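Gellier Kitchen List — archive
Reading time: 2 minutes

Subject: Re: Cup racks — worth the counter space?

On a morning in November, a list member wrote:
> We reuse our clear plastic cups after every potluck and I'm tired of
> drying them on a dish towel. They roll, they fog up, and half of them
> end up on the floor. Has anyone had luck with one of those wire racks
> with the hooks? Our counter is small and I don't want one more thing
> sitting on it.

Oh, I have opinions on this one! We got a wire rack last spring for the break room at Pylypenko and I would not go back to the towel. Air gets up inside the cups, the rims stay off the counter, and when everything is put away you can pick the whole rack up with one hand and stick it on top of the fridge.

The towel was my method for seven years, so I say this as a convert. Ours holds eight cups if you don't crowd them — for a big potluck we just wash in two rounds and let the first batch dry while people are still eating pie.

What I do, in order:

1. Rinse the cups in warm water, never hot. The thin clear ones warp if you look at them wrong.

2. Shake each one over the sink, twice, hard.

3. Bring them to the rack one by one and turn them mouth down over the hooks. I like starting from an empty rack, with the cups coming in from the side like this: 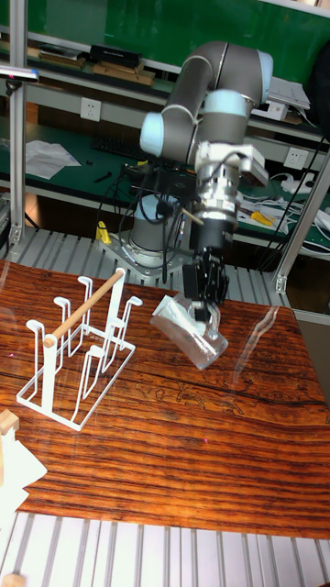
4. Leave them alone until the next morning. I know! But a cup that gets stacked damp will smell like a pond by the weekend.

On the small counter question: measure before you buy, and leave elbow room on the side you load from. I forgot that and had to move the toaster. A white rack looks great on a wood-grain top, too, if you care about that sort of thing (I do).

Would love to hear what the rest of you use for lids. Ours still live in a mixing bowl.

—
Recent threads on this list
Nornex sponge holders, yes or no
Getting tea stains out of mugs
Grarkevitz potluck: who has the big ladle?
Re: Re: Drawer liners that stay put

This site uses cookies to remember your archive settings. Accept | Manage

Get the list digest by email. Join 2,000 other readers.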